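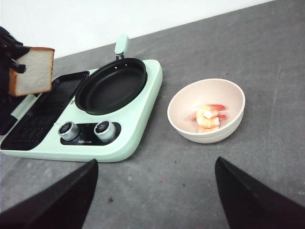
Kombigerät mit gerippter Grillplatte und runder Pfanne

Pressemitteilung
November 2018

Pravholm stellt Prüfung von Küchenkleingeräten in Wohnheimen auf stromkreisbezogene Erfassung um

Die Wohnheimgesellschaft Pravholm hat die wiederkehrende Prüfung ortsveränderlicher elektrischer Betriebsmittel in ihren Gemeinschaftsküchen neu geregelt. Künftig wird jedes Gerät mit Wärmefunktion dem Endstromkreis zugeordnet, an dem es betrieben wird. Bisher erfolgte die Erfassung nur nach Etage und Raum. Die Umstellung betrifft 17 Gebäude mit insgesamt 263 Gemeinschaftsküchen. Mit der Durchführung ist das Ingenieurbüro Grirham beauftragt.

Anlass ist die Auswertung der Störungsmeldungen aus den vergangenen Heizperioden. Ein erheblicher Teil der Meldungen zu Stromausfällen in Küchen war auf das Auslösen von Leitungsschutzschaltern bei gleichzeitigem Betrieb mehrerer Heizgeräte zurückzuführen. Ein Gerätedefekt lag in diesen Fällen meist nicht vor. Die betroffenen Küchen gehören überwiegend zu Gebäuden, deren Elektroinstallation für wenige fest zugewiesene Verbraucher ausgelegt wurde. Wasserkocher, Toaster, Kontaktgrills und Kombigeräte sind in der ursprünglichen Leistungsbilanz nicht berücksichtigt.

Bei der Bestandsaufnahme wurden 1663 Geräte erfasst. Aufgenommen wurden Geräteart, Bemessungsleistung laut Typenschild, Schutzklasse, Zustand der Anschlussleitung und Standort. Geräte ohne lesbares Typenschild erhalten keine Prüfplakette und sind bis zur Klärung außer Betrieb zu nehmen. Gleiches gilt für Geräte mit beschädigter Isolierung, fehlender Zugentlastung oder nachträglich veränderten Steckern.
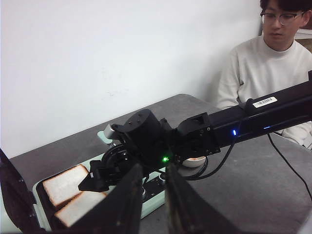 Die Prüfung selbst gliedert sich weiterhin in Besichtigen, Messen und Erproben. Gemessen werden je nach Schutzklasse der Schutzleiterwiderstand, der Isolationswiderstand sowie der Schutzleiter- beziehungsweise Berührungsstrom. Neu hinzu kommt eine Leistungsmessung im aufgeheizten Zustand. Das Ergebnis wird mit der Typenschildangabe verglichen. Bei Abweichungen außerhalb der zulässigen Toleranz wird das Gerät zur Einzelbewertung zurückgestellt.

Die Messwerte werden in der Datenbank Plava abgelegt. Diese bildet aus den zugeordneten Geräten die rechnerische Höchstlast je Endstromkreis und stellt sie dem Bemessungsstrom der vorgeschalteten Schutzeinrichtung gegenüber. Überschreitet die Höchstlast den Grenzwert, sind drei Maßnahmen vorgesehen: Umverteilung der Geräte auf andere Stromkreise, Begrenzung der Geräteanzahl oder Nachrüstung eines zusätzlichen Stromkreises. Die Auswahl trifft die verantwortliche Elektrofachkraft. 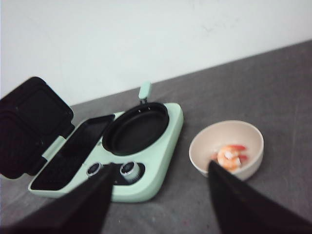
Für die Zuordnung zu einer Geräteklasse ist die Anzahl der beheizten Flächen maßgebend. Einfachgeräte mit einer Heizfläche werden mit ihrer Bemessungsleistung angesetzt. Eine eigene Klasse bilden Kombigeräte wie die mintgrüne Ausführung mit schwarzem Klappdeckel, in deren Unterteil zwei Garflächen nebeneinander angeordnet sind. In dieser Klasse wird stets der gleichzeitige Betrieb aller Flächen unterstellt, auch wenn sich einzelne Flächen getrennt schalten lassen. Scharnierbereich und Leitungseinführung werden gesondert besichtigt.

„Der Gleichzeitigkeitsfaktor wurde in den alten Unterlagen zu niedrig gewählt. Zwischen sieben und neun Uhr morgens liegt die Last in vielen Küchen deutlich über dem Planungswert“, erklärt Kittipong Nilsuwan, Projektleiter bei Grirham. „Eine Prüfplakette am Gerät sagt über die Belastung des Stromkreises nichts aus. Beide Angaben müssen gemeinsam geführt werden.“

Erprobt wurde das Verfahren im Haus Krajewska. Dort wurden mehr als 100 Geräte den vorhandenen Endstromkreisen zugeordnet und die Steckdosen nach Stromkreis gekennzeichnet. Die Kennzeichnung befindet sich auf der Abdeckung der Steckdose und ist mit der Beschriftung im Unterverteiler identisch. Mehrfachsteckdosen sind in den Küchen des Hauses für Geräte mit Wärmefunktion nicht mehr zugelassen. 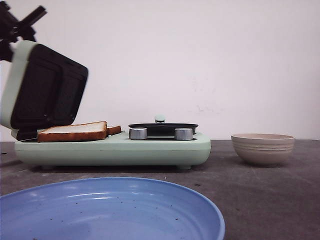
Für Bewohnerinnen und Bewohner ergeben sich folgende Änderungen. Private Geräte mit Wärmefunktion sind vor der ersten Benutzung in einer Gemeinschaftsküche bei der Hausverwaltung anzumelden. Die Erstprüfung ist kostenfrei. Geräte ohne gültige Plakette dürfen in den Küchen nicht angeschlossen werden. In den Zimmern bleibt der Betrieb von Koch- und Grillgeräten wie bisher untersagt. Eine Verlegung geprüfter Geräte in eine andere Küche ist zu melden, damit die Zuordnung in Plava angepasst werden kann.

Die Prüfungen in den übrigen Gebäuden erfolgen gebäudeweise. Die Termine werden durch Aushang bekannt gegeben. Während der Messungen an der Festinstallation wird die jeweilige Küche spannungsfrei geschaltet; Kühlgeräte werden über eine getrennte Zuleitung versorgt.

Über Pravholm
Pravholm bewirtschaftet Wohnheime für Studierende und Auszubildende einschließlich der zugehörigen technischen Anlagen.

Über Grirham
Grirham ist ein Ingenieurbüro für elektrische Anlagen in Bestandsgebäuden mit den Arbeitsgebieten Prüfung, Lastermittlung und Dokumentation.

Pressekontakt
Pravholm, Abteilung Technik und Gebäudebetrieb
Abdruck honorarfrei, Belegexemplar erbeten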